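Home | Forums | Outdoor units | Rules and practice | Log in
Search this forum Go

Operating rules for open paved areas – draft for comment

**sandro_villa**
We run a Flirko on a business campus and I've been asked to write the site rules before our insurer reviews them. Draft so far:

1. Walk the route before each run.
2. Speed limit of 5 km/h on open paving.
3. Supervisor stays within 36 metres with the stop handset in hand.
4. Keep clear of the kerbs.
5. Log every stop, including the ones you pressed by mistake.

The paving is big concrete slabs. Views from the route:
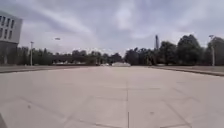
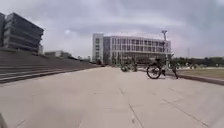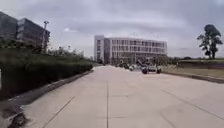 Grey sky and pale concrete in all three.

**kerbside242**
What does the supervisor do if the handset loses its link?

**sandro_villa**
The unit should stop by itself when the link drops, and the supervisor walks over to it. It isn't restarted until the handset has been tested again on the spot.

**Unon_Mags**
Put that in the draft then, it matters more than rule 5. I also think 36 metres is too far. You can't judge a gap to a kerb from there. We use half that at Skirkska.

**dtpeel**
Disagree. On an open route a supervisor walking close behind gets picked up as an obstacle and you end up with a log full of false stops. Ours had 242 in September and most were the person who was meant to be watching it.

**Unon_Mags**
That's a setup problem. Walk to the side – don't walk in its path.

**dtpeel**
Fine if there is a side to walk on. Your rule 4 needs a number as well. "Keep clear" means something different to every operator.

**kerbside242**
Agree on the number. I'd add steps as a separate line. A kerb might cost you a wheel, a flight of steps costs you the unit and maybe whoever is below it. Second picture has steps all down the left.

**sandro_villa**
Will do. Distance stays at 36 for now but I'll write in that it comes down near steps and parked bikes or vehicles. New draft dated 14 December 2023 is going to Sorrentino for checking and I'll post what comes back.

3668 views | 5 likes | Share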